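May 22, 2025

So I finally canceled the gym. It was 40 dollars a month and I'd been 3 times since March, which even I can do the math on. I've been walking instead, out past Umlow and along the creek to the old Jorkness sign, then back up the hill (the hill is awful, I won't pretend I like the hill).

The first week my shins hurt so much I took the stairs sideways. Then I bought shoes that fit, half a size up from what I've worn since college, and wow, what a difference! I also quit bringing headphones. I thought I'd be bored, but mostly I plan dinner and get mad about old emails.

I do eat more, fair warning. Two breakfasts on a long day, and I regret neither of them.
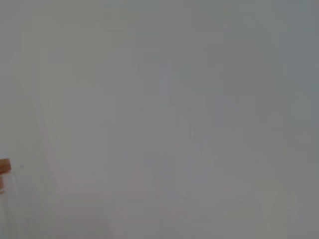

Do you have to walk every single day for it to help?

I skip two days most weeks and I still sleep better and get up that hill without stopping. Rainy days are my usual days off. Next I want to try the loop around the reservoir, if I can find where the path starts.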